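About Us

Brorkau – small team, private internet, no drama.

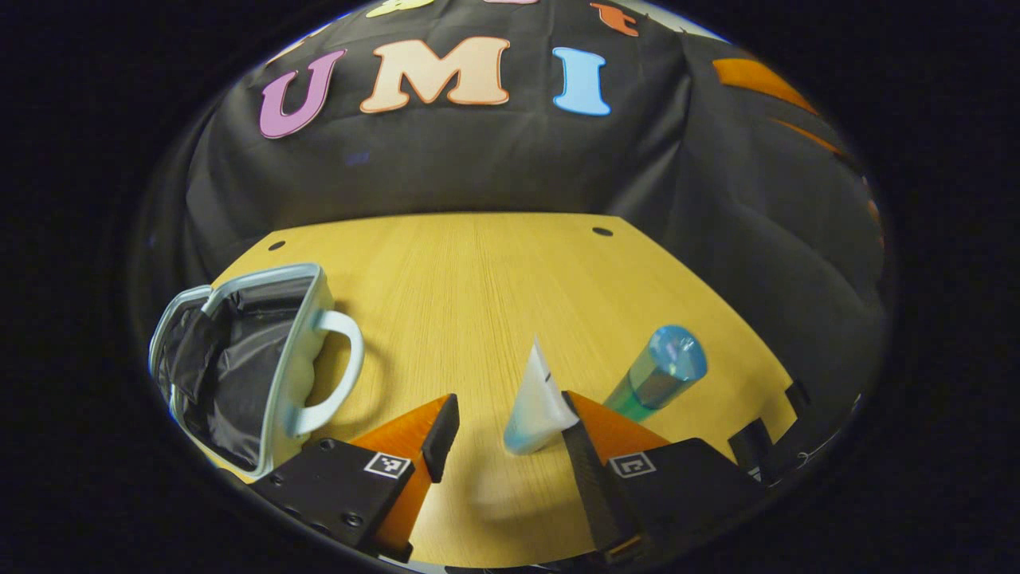 We started in February with one rented server and a help page. Eusebio Bravo was working abroad at the time and couldn't call his mother. Every calling app he tried rang once and died. His bank locked him out too, twice, because it didn't like where he was signing in from. So he set up a relay at his sister's place and ran his own traffic through it. Then his roommates wanted in. Then their coworkers. By summer he was getting setup questions at two in the morning and figured he might as well charge for it.

That relay became Zilirness, our main app. Still the thing most people know us for.

What we do now

Zilirness – encrypted connection for phones and laptops. One button. Picks the closest server that works and leaves you alone. 187 servers at last update, more when we can afford them.

Abubakari – our DNS filter. Blocks trackers and the worst of the ad networks before they load. Free if you have Zilirness, cheap if you don't. Works on most home routers, the setup guide has a list.

Kirnent – for offices. Shared login, fixed addresses, someone in charge who can add and remove people. Smallest plan is 15 seats. If you need fewer just email us, we'll sort something out.

How we handle your data

We get asked this more than anything so here it is short. We don't log the sites you visit. We don't log your DNS lookups. We don't sell anything to anyone. We do keep your email address, your plan and the date you last paid, otherwise we couldn't bill you. Payment goes through a card processor and we never see the full number. If you close your account the email is gone from our system after 40 days. Backups included.

Crash reports are off unless you turn them on. Please turn them on if something keeps breaking, it helps alot.

What we won't promise

A VPN doesn't make you invisible. If you sign in to a site with your own name, the site knows your name. It won't clean a virus off your laptop. And the law where you live is still the law where you live – some countries restrict tools like ours, some fine people for using them. Check before you travel. We can't give legal advice and we won't guess.

Some networks block us some of the time. Hotels are bad. Airports worse. When a server gets blocked we move it, usually the same day, and post it on the status page.

Who's here

Eusebio still runs the network side and still answers tickets, mostly the angry ones. Everyone else is remote, spread over enough time zones that somebody is normally awake. Support is done by us, no call center. We answered 472 tickets last month. Median reply was under two hours, weekends slower.

No outside investors. Subscriptions pay for the servers and the salaries, and thats the whole business model.

Work with us

Looking for one Android developer and one support person who writes good French or Arabic. Remote, full time. Send a few lines about yourself and something you've built or fixed. No cover letter needed.

Press and everything else

Use the contact form and pick "Other". Logos are in the press folder, please don't stretch them. Security reports go to the top of the pile – use the key on the contact page and give us a chance to patch before you publish. We pay for real bugs. Amounts are listed on the same page.

Page last updated 12 Jun 2021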